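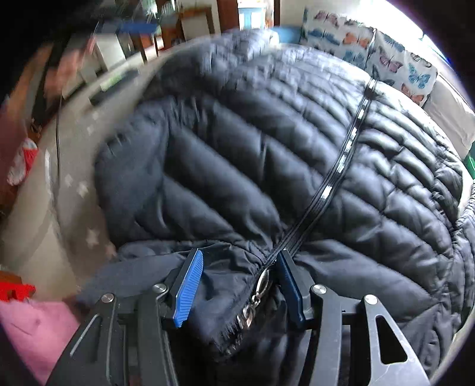
Every spring I tell myself I'm going to deal with the winter coats before it gets hot, and every spring I end up doing it in shorts with the fan going. This year the big black puffer got left till last because it's the one I dread. It takes up the whole bed! The zipper on it has one of those silver pulls with a little chain hanging off the end, and I'm weirdly attached to it (I fiddle with it at bus stops all winter long). But the hem down by the bottom of the zipper has frayed threads along the edge, and I'd been ignoring those since I don't know when. So before any folding could happen I had to decide if this jacket was even worth keeping.

Reader, I kept it. Come on. I've had it six winters and it has been to Bolleditz with me twice, and on the second trip the wind took my hat clean off and I didn't feel a thing from the neck down. I asked Daichi Okabe what he'd do about the threads, he does alterations out of the back of his cousin's shop, and he told me to stop pulling on them. Which, fair. He said to snip the long ones close with small sharp scissors, then run a line of hand stitches just inside the edge in black polyester thread. It doesn't have to be pretty because it's black on black and it sits at your hips. I did mine in front of the TV over two episodes of something I couldn't tell you the name of.

Now for the folding, and if you only wanted the folding I'm sorry about all that.

First thing, zip it up and empty the pockets. I found a Lemard receipt, a cough drop and 26 cents. Then strip the bed down so you've got a big smooth surface, lay the whole thing out, and pull the sleeves straight out from the body. I used to skip that and just cram the sleeves in wherever, and then in November I'd pull out a jacket with one arm that looked like a tube of toothpaste.
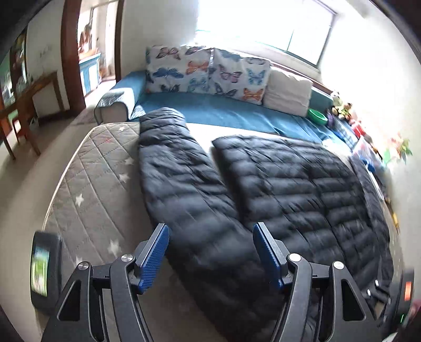

Once the body is flat, run your hands over it from the collar down and push the air out through the rows. Go slow. If you squash it fast the air just runs over to the next puffy bit and you chase it back and forth like an idiot. I give it 15 minutes, sit on it a little, go get a coffee, come back and press again. Then the sleeves come in across the front, one over the other, and you fold the sides in and roll from the bottom up toward the hood or collar or whatever yours has.

I don't use vacuum bags anymore. I know, I know, everybody loves them, and I loved mine too, right up until last fall when my old parka came out looking like a fruit roll-up and never got its puff back. Maybe I left it in too long. Anyway, now I use a big cotton drawstring bag from Merham that used to have bed sheets in it, and the jacket goes in loosely rolled and lives on the top shelf with nothing stacked on it. A pillowcase would do the same job if you've got a spare king size one.

Oh, and wash it first! I should have put that at the beginning. I did mine back in April on the gentle cycle with a small squirt of liquid detergent, an extra rinse, then low heat with a couple of tennis balls thrown in. It took forever and sounded like somebody falling down the stairs. Check your label though, because mine is some synthetic fill and yours might be down and want different treatment. And make sure it's really dry before it goes in a bag. Squeeze the thick parts around the shoulders, those hang on to water the longest.

Anas Tannous asked in the comments last time if I'd do scarves and gloves next. Yes, but it's going to be a short post, because my system is a shoebox. The Majali blanket will get its own post whenever I work up the nerve, it sheds on everything and I still haven't found a bag big enough.

Posted May 24, 2026 in Closets & Laundry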